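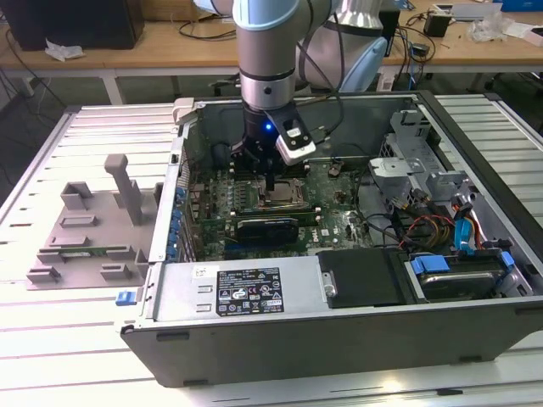
Minutes taken by the Recording Secretary, Pliltum Computer Refurbishing Club
Meeting of Jan 8, 2025

The meeting opened late, as the front door was locked and the people with keys were inside. Nine members present, two apologies, one of them sincere.

1. Minutes of the last meeting
Approved with one correction. The club did not "dispose of" the Foletti label printer. It was lent out. Members are asked to remember to whom.

2. Money
The balance stands at 1865 dollars. A member asked if this included the deposit for the spring swap meet. It did, so the balance is less exciting than it sounded. The Wultine warehouse has offered us a pallet of used desktop towers at no charge if we collect. Van hire to be priced. Agreed in principle, with one vote against from the member who owns the garage where the last pallet went.

3. Work on the Dell towers
There are 37 on the list. Most of the discussion was about the order of work, which has been discussed before and will be again. Agreed as follows:

Towers are worked on lying on their side with the panel off. Panels go behind the shelving, standing up, and not on the chair.

Expansion cards stay in until the processor and memory have been dealt with. A motion to take everything out first "so you can see what you're doing" failed for want of a second.

Power cables get tied back before anyone goes near the board. The yellow, red and black bundle has a way of lying across whatever you need next. The club owns a bag of 4000 cable ties, bought by mistake, and there is no excuse for saving them.
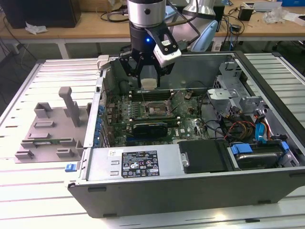

Small parts go straight into the tray and stay there until they are wanted. Parts may not be put in cups, in pockets or on the windowsill. The member who found a screw in the sugar wished this to be minuted.

An empty processor socket is to be treated as fragile. Bent pins were discussed at length, with feeling. The tower on the shelf marked "fine, probably" will be retested and the label changed to something we can defend.

Hard drives: the blue clips are to be kept with the drive they came with. We have a drawer of spare clips and a separate drawer of drives that need clips, and the two do not match. Action: combine the drawers and see what happens.

4. Long desk
The desk has become a place where things are put down. Power adapters should be tested, labeled and boxed. Loose paper is to be read once and then recycled. A proposal to buy more shelving was turned down on the grounds that we would only fill it.

5. Schnyder toolkit
The screwdriver set is back, less the one size everybody uses. Agreed to buy 2 replacements, one of which will be hidden.

6. Any other business
A member asked if the club might wipe drives before the towers are promised to anyone. It was pointed out that this is already the rule. The member said they knew that.

The heater was raised. The heater was lowered again after a short vote.

Actions carried forward: price the van, combine the clip drawers, find the label printer. The last has been carried forward since the club had a different name.

Next meeting in February, same room. Bring your own mug.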